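Governor drops third minister as fuel levy vote slips to fall

July 2022
3 comments 22 shares 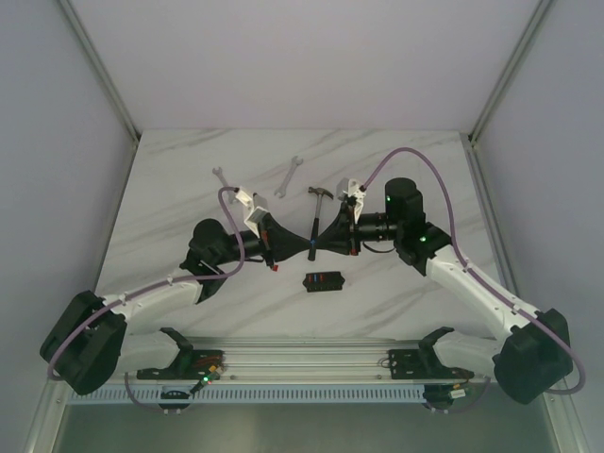

The provincial government of Rorkora will not bring its fuel levy to a vote before the summer recess, the governor's office confirmed, after members of the ruling Ponon Alliance refused to back the bill in its current form.

The announcement came hours after Etelka Bárány was removed as transport minister. She had held the job since January and is the third minister to leave the cabinet this year. No replacement has been named, and her duties will pass to the finance ministry for now.

Bárány had told a public meeting in Kocsis that drivers who could not afford the levy "should have planned for it." The remark was recorded by several people in the hall and drew complaints from members of her own party. She later said she had been talking about freight companies and had chosen her words badly.

The governor's office said the decision to replace her was made before the Kocsis meeting. It gave no other explanation.

The levy would add 2 percent to the pump price of gasoline and diesel, with the money set aside for road repair. Drafts of the bill exempted farm vehicles, but the exemption was missing from the version sent to the assembly in June. Alliance members from the northern districts said they learned of the change when the printed text reached their desks.

"We were asked to defend one bill and vote on another," said one northern member, who asked not to be named while talks with the finance ministry continue.

The opposition has called for the bill to be withdrawn. It says the province has yet to account for the road money it already has, including a contract for 582 bridge inspections awarded last year to the engineering firm Kodix. Opposition members say almost half the inspection reports have not been published. The finance ministry said the reports are being reviewed and will be released when that work is done. Kodix did not respond to a request for comment.

Inside the Alliance, the argument has moved beyond the levy. Members have complained for months that ministers announce policy on the radio before the party has discussed it. In the spring, the education ministry announced a shorter school year and dropped the idea two days later. The housing ministry raised rents on public apartments and then said the notices had been mailed in error.

Party leaders met Friday evening and agreed that ministers must clear public statements with the governor's office. Two ministers are understood to have objected. The party did not publish minutes of the meeting.

The assembly returns in September. The finance ministry said it will circulate a new draft of the levy bill before then, and that the farm exemption is "under discussion." Truck drivers in Kocsis, who blocked the northbound lane of the ring road for part of last week, said they will wait for the draft before deciding on further protests.

Share this story
3 comments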